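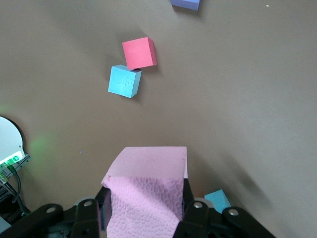 Issue 91, page 2

What Makes a Foam Block Different?

Foam blocks come in many colors. A cube can be red or light blue, and a bigger block can be pink.

Foam is a solid with tiny pockets of gas inside. The pockets make it light. Squeeze a foam block and the pockets get smaller – let go and they fill out again.

Look at the pink block. The top is smooth, but the front is bumpy, a bit like a honeycomb. We call the way a surface feels its texture. Bumps can make a block easier to grip.

A cube has six square faces, all the same size. Tilt one a little and you may see two or three faces at once. You never see all six.

Try this: Put a foam cube and a wooden cube of the same size on a kitchen scale. Which one weighs more? Write down both numbers.

Words to know
Face: a flat side of a solid shape
Texture: how a surface feels

Written by Meenakshi Joseph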